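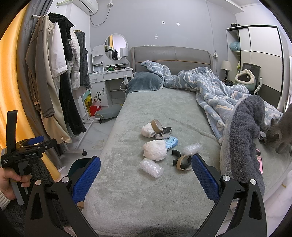
Rolls of tape and bubble-wrapped items on a bed, with bedding alongside.

**Tavares issues home packing guide for small goods**

April 16, 2024. Tavares has released a packing guide for households shipping small items in parcels of up to 5 kg. It covers wrap overlap, tape placement and void fill. Cylindrical items are to be rolled in bubble wrap, taped along the seam and laid flat in the carton.

"Most home packing is done on a bed or a table, and the steps are written for that," said Vlasta Hrubý, packaging engineer at Tavares.

The guide replaces the January edition.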